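3. Materials and coding

3.1 The container set

The containers coded in this section come from the Hestberg household collection, which closed in February 2023. Households were asked to keep the bottles and jars they would normally have put out for recycling and to leave caps and lids on. The full collection holds 3752 items. Of these, 2444 had both a closure and enough of a label to be coded, and all later counts refer to that smaller group. Items that had lost their closure were set aside but kept, as they are used again in Section 5.

Each item was stood upright on a plain white tabletop before coding. We had tried coding from a crate in the pilot, and neck details were often missed when containers lay on their sides. A white surface also made the edges of clear plastic and glass easier to judge, though pale caps were harder to pick out against it.
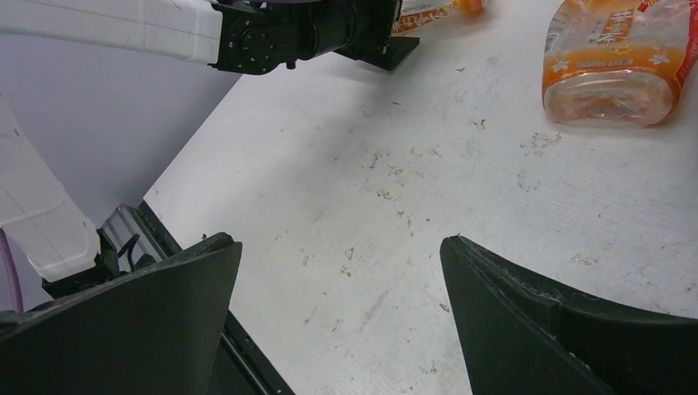
3.2 Closures

Closures were coded for material, colour, and the presence of grip ridges on the side. We followed the Luso sheet, which keeps the cap and the neck ring as separate entries. The sheet was written for drinks bottles, and we added one line to it for flat-topped metal lids.

Cap colour turned out to need more care than expected. On many bottles the cap is close to the colour of the label or the drink but does not match it, and two coders would write down different words for the same cap. A golden-yellow cap on an orange bottle was the usual case. We settled on coding the cap alone first, with the rest of the bottle covered by a sheet of card, and then adding a second entry for contrast with the body.

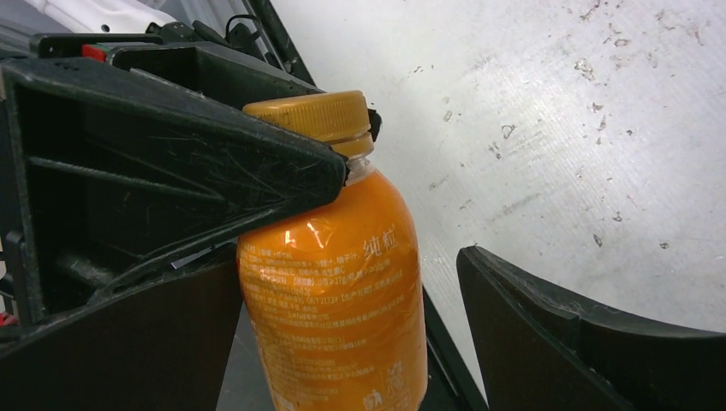

The second entry has 3 levels: same, near and different. Near was used where a coder could tell the two colours apart but would give them the same everyday name, or a neighbouring one. Where a band of clear plastic showed between the cap and the label, this was noted too, since it is the one place on many bottles where the plastic itself can be judged without taking the label off.

3.3 Labels

For labels we recorded the main colour, the height at which the label starts, and whether any promotional text appears on the front. The Andex guide treats promotional text as part of the brand area. We coded it separately — it often has its own background colour, and readers tend to look there first.

Label height matters for sorting by eye. A label that starts low leaves the shoulder open, so the drink or the lack of it can be checked at once. A full wrap hides the contents and makes a clear bottle look coloured from a short distance.

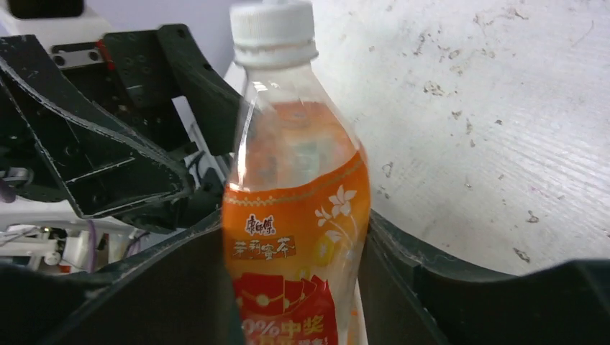

Figure 3. Clear drinks bottle with a white ribbed cap. The orange label leaves the shoulder open and has a red promotional area in its lower part.

3.4 Glass jars

Jars were coded with the same sheet, leaving the neck ring blank. Unlabelled jars were kept in the set if the lid was present. Surface condition was given one of two codes, clear or marked, and marked covers any cloudiness, smudges or streaks. We did not try to separate scuffs in the glass from residue, which cannot be done reliably by looking.
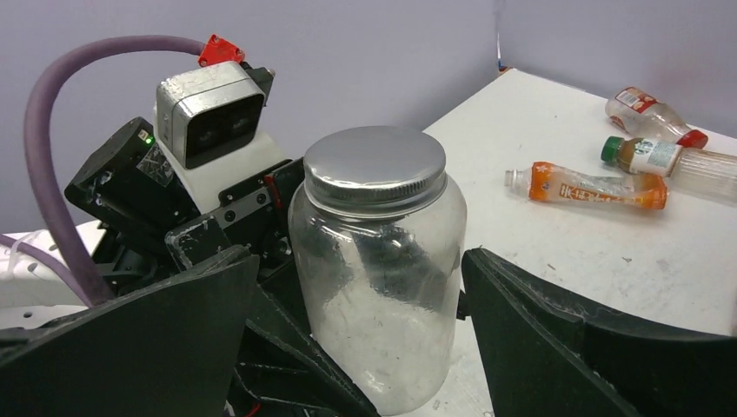
3.5 Agreement between coders

A subset of 1000 items was coded twice, the second time in September by a coder who had not seen the first sheet. Disagreements were settled using the Tarawneh rules, under which the more general code is kept. Most of them concerned cap contrast, with label height a distant second. Closure material gave almost no trouble.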